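21 de septiembre

**Mustitach aplaza la compra de su segunda célula robotizada y pide a los proveedores presupuestos completos**

*La empresa mantiene la partida reservada, pero no firmará hasta enero y solo con pruebas hechas en su propio almacén*

Mustitach, empresa de preparación de pedidos y embalaje, comunica que no adjudicará este otoño la compra de su segunda célula de manipulación robotizada. Las ofertas de Trinton y Wiren, los dos candidatos que llegaron a la fase final, quedan sin efecto. Ambos pueden volver a presentarse con el nuevo pliego, abierto también a otros fabricantes e integradores.

El motivo es sencillo de contar y ha costado meses de reuniones. Las dos ofertas daban un precio cerrado para el brazo y una cifra bastante más vaga para todo lo demás: pinzas de recambio, cableado, vallado, horas de programación, formación del turno de noche, licencias a partir del segundo año. En una de ellas, la puesta en marcha figuraba como «a valorar». Mustitach no sabe cómo se amortiza algo que está a valorar.

Tampoco convenció el apartado de rendimiento. Uno de los candidatos prometía un 93 % de agarres correctos a la primera, medido en sus instalaciones, con sus cajas y con su iluminación. La empresa pidió el mismo dato con material propio, incluidas las bolsas blandas y las superficies lisas que ocupan buena parte de sus estanterías, y recibió un vídeo comercial.

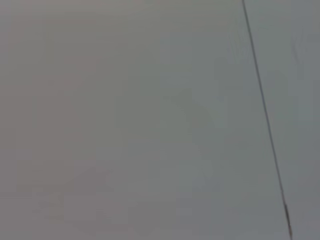
**Gaurav Uniyal**
*Responsable de Compras e Inversiones, Mustitach*

Una superficie gris vista de muy cerca, casi sin textura y con una línea fina y oscura que baja en diagonal por la derecha: a eso se reduce a veces lo que recibe una cámara montada en la muñeca. De esa línea no sabría decir si es un cable o una junta entre dos paneles. Cuando un comercial me asegura que su sistema «entiende el entorno», le pregunto qué hace el suyo con una vista así, cuánto tarda en decidir y quién paga el rato que se queda parado.

No tengo nada contra los robots. Firmé la compra del primero y volvería a firmarla, aunque con otro contrato. Lo que me cuesta es aceptar hojas de cálculo en las que la máquina trabaja todas las horas del año, no se descalibra y no necesita a nadie al lado. Nuestra primera célula tiene a una persona pendiente de ella buena parte del turno. Esa persona cobra un sueldo, y ese sueldo no aparecía en ninguna de las dos ofertas.

**Qué cambia en el nuevo pliego**

Quien quiera optar al contrato deberá presentar:

- Coste total a 12 meses, desglosado por partidas y sin conceptos abiertos.
- Una prueba de 1.200 agarres en el almacén de Mustitach, con referencias elegidas por la empresa el mismo día.
- Registro íntegro de la prueba, con los fallos incluidos y las imágenes de la cámara de muñeca en cada uno de ellos.
- Precio y plazo de entrega de pinzas, cámaras y cables de recambio.
- Condiciones de salida: qué ocurre con el software y los datos si el contrato no se renueva.

Los tiempos de parada contarán como tiempo de trabajo al calcular el rendimiento. Las intervenciones manuales durante la prueba, también las de los técnicos del proveedor, se anotarán como fallos.

La consultora Rawat, contratada para revisar el pliego, recomendó añadir un alquiler con opción de compra como alternativa. Mustitach lo admite, pero con reservas. Las cuotas que se han visto hasta ahora parecen cómodas al principio y dejan fuera el mantenimiento, de modo que quien elija esta fórmula tendrá que incluirlo en la cuota mensual.

**Presupuesto y plazos**

La partida prevista no se reduce ni se destina a otros usos. Las pruebas en el almacén se harán antes de que acabe el año y la decisión se tomará en enero. Si ninguna oferta cumple, el concurso quedará desierto y se reforzará la línea manual, opción que ya está presupuestada y cuyo coste, al menos, se conoce.

La primera célula seguirá en funcionamiento con su dotación actual. El aplazamiento no modifica los turnos ni los compromisos de entrega con los clientes.

Los proveedores interesados pueden solicitar el pliego al departamento de Compras e Inversiones de Mustitach. No se concertarán demostraciones en ferias ni en salas de exposición.

**Sobre Mustitach**

Mustitach prepara, embala y expide pedidos para comercios y distribuidores. Trabaja con líneas manuales y con una célula robotizada de manipulación.

**Contacto para prensa y proveedores**
Departamento de Compras e Inversiones, a la atención de Gaurav Uniyal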